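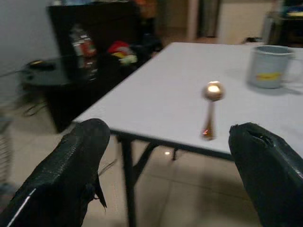

## 4. Reporting a post by a town employee

The Mallham portal promises that every complaint about a public employee's social media gets "full review." Treat that as a hope. File as if the first reader will spend two minutes on it.

1. Save the post before you open the form. Get the account name, the date and the whole thread, including replies.
2. Copy the web address into a plain text file. The portal's own link grabber drops anything longer than one line.
3. Sign in and choose **Conduct**, then **Online activity**. Don't pick **General feedback**. Form 2394 is the only one that produces a case number.
4. Name the department. If the person works for both Mallham and Atden, file twice. The two towns say they share records, and I have yet to see it happen.
5. Describe what was posted in the writer's own words. Leave out what you think it proves.
6. Press **Submit** and write down the case number. The confirmation email may or may not come.

**Note:** The status "Under review" appears the moment you submit. It doesn't mean a person has opened the file.

**Caution:** Screenshots passed along by a third party are easy to fake. Say who gave them to you, and when.

If the status hasn't changed after 13 days, write to Kazimír Urban at the Mallham clerk's office and quote the case number.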